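Lalell Planning and Control Software
Frequently Asked Questions for Partner Laboratories

The answers on this page apply to the current release of Lalell, the planning and control software maintained by the Brosden Institute. They are intended for laboratories that have signed the partner agreement and for students working under supervision in those laboratories. Last reviewed Sun 28 April.

General

What does Lalell do?
Lalell receives a task from the operator, obtains the positions of objects from a perception module, plans a path for the arm and sends the resulting commands to the arm controller. It also keeps a record of each run. It does not replace the controller supplied by the arm manufacturer, whose own limits on speed and force remain in effect at all times.

Who may use it?
Any member of staff at a partner laboratory may use the software once the laboratory's named contact has registered them. Students may be registered in the same way, provided that a supervisor is named on the form.

Is the source code available?
Partners have read access to the planner and the logging tools. The perception module, Zerero, is supplied in compiled form under a separate licence.

Perception

How does Zerero decide what is on the table?
Zerero compares the current view with a stored model of the bare work surface and groups whatever remains into separate objects. Each object is given a label, an outline and a confidence score. Objects with a score below the laboratory's chosen threshold are passed to the planner as obstacles only. They will be avoided, but they cannot be chosen as the target of a grasp.

Why are some items labelled "unknown"?
Small food items, irregular shapes and anything partly hidden by the arm are the most common causes. The label may change once the arm has moved aside and the item can be seen in full. Laboratories may add their own labels with the Tkachuk annotation tool, and should allow some nine views of each new item before retraining.

Are cables treated as obstacles?

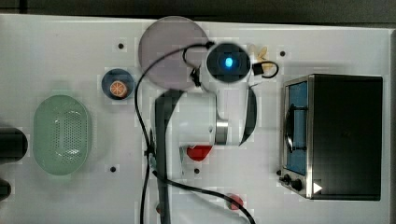
Cables attached to the arm are covered by the arm's own mask and are not reported as objects. The mask is generous, and it can hide small items lying close to a cable. Where this affects a task, the operator should request a second view with the arm in its rest position before planning begins. Loose cables that are not attached to the arm are treated in the same manner as any other obstacle.

Can the software handle clear or translucent items?
In part. The outline of a translucent plate or bowl is usually found, but its height is less dependable. The planner therefore adds a margin above any item marked as translucent. The margin may be altered in the site settings file, although the Institute advises against reducing it.

Planning and control

How many times will the planner try to find a path?
The default is two attempts for each grasp. If both fail, the task is halted and the operator is asked to choose between a different grasp, a different object and ending the run. The limit may be raised to nine. Higher values are not accepted, as they have led to long delays with little gain.

May the planner be used with appliances on the table?
Yes. Appliances should be entered as fixed objects in the site settings file. An appliance with a door needs two entries, one for the body and one for the space through which the door moves. If the second entry is missing, the planner will assume that the door remains closed.

What happens if contact with Zerero is lost during a run?
The arm completes its current motion segment and then holds its position. No new segment is sent until a fresh view has been received and the operator has confirmed the restart.

Records and support

Where are run records kept?
Records are written to the laboratory's own server. They are not sent to the Institute unless a partner attaches them to a support request.

How should a fault be reported?
Faults should be reported through the partner portal, with the run record and the site settings file attached. Planning and control matters are handled by Olesia Tymoshchuk. Questions concerning Zerero or the annotation tool should be marked for the attention of Zakhar Stasiv.

When is the next release expected?
The next release is planned for September. Site settings files from the current release will continue to work, and a list of changes will be placed on the portal before the new version is made available.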